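Parish hall and sacristy walk-through, Treltham site. Checked 8/5/26 against the diocesan property list. Items marked OPEN carry over to the next inspection.

## Church and sacristy

- [x] **Sanctuary lamp.** Glass intact, chain hooks closed. Bracket screws tightened.
- [x] **Votive stand.** Sand level correct. Drip tray cleaned in July.
- [ ] **Paschal candle stand.** OPEN. Base rocks on the tile. Fit a felt pad under the low foot before the next baptism.
- [x] **Thurible and charcoal.** Charcoal stored in a lidded metal tin, away from the vestment press. Tongs present.
- [ ] **Fire extinguishers.** OPEN. 2 required, 2 present, but the unit by the side altar has no current service tag. The Dahlgren contractor has been asked to attend.
- [x] **Aisle width.** Clear to both exits with all chairs out. Kneelers fold flat.
- [ ] **Baptismal font cover.** OPEN. Hinge pin worn. Lift off by hand and do not prop open.

Comment: the heater in the sacristy is rated at 800 watts and shares a circuit with the vesting lights. No fault found. Do not add the kettle to the same outlet.

## Hall and offertory tables

Tables used for the offertory collection and for children's liturgy were checked for stability, edge damage and clear walking space. Leg locks were tested by hand on each folding table. One lock was stiff and has been oiled. Baskets were checked for broken cane and sharp ends.
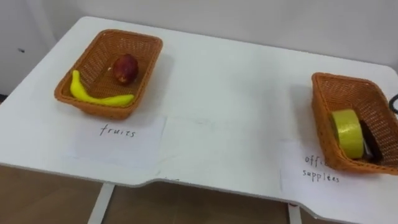
Item 14: offertory table, fruit basket and label.

- [x] **Table surfaces.** Wiped down. No splinters or lifted edging.
- [x] **Baskets.** No repair needed. Food for the pantry is to be moved the same day.
- [ ] **Storage shelf, north wall.** OPEN. Load plate reads 500 lb, but the wall anchors do not match the fitting sheet. Keep canned goods on the floor rack until this is settled.
- [x] **Exit signs.** Both lit on battery test.
- [x] **First aid box.** Seal unbroken. Burn dressings in date.

Comment: the hall is shared with the Cistville mission on feast days. The key log shows no gaps, though two entries are hard to read – print names in capitals.

## Grounds

- [x] **Ramp handrail.** Firm along its full length.
- [ ] **Procession path.** OPEN. Raised slab near the Lurkitano gate. Marked with yellow paint. Route the procession along the grass side until it is ground down.
- [x] **Bell rope.** No fraying at the sally. Trapdoor latched.

Comment: the outside light over the ramp switches on late. Timer to be reset – cover screws are seized, bring penetrating oil.

Open items are to be entered in the maintenance book under the item name used above. Closed items need no entry.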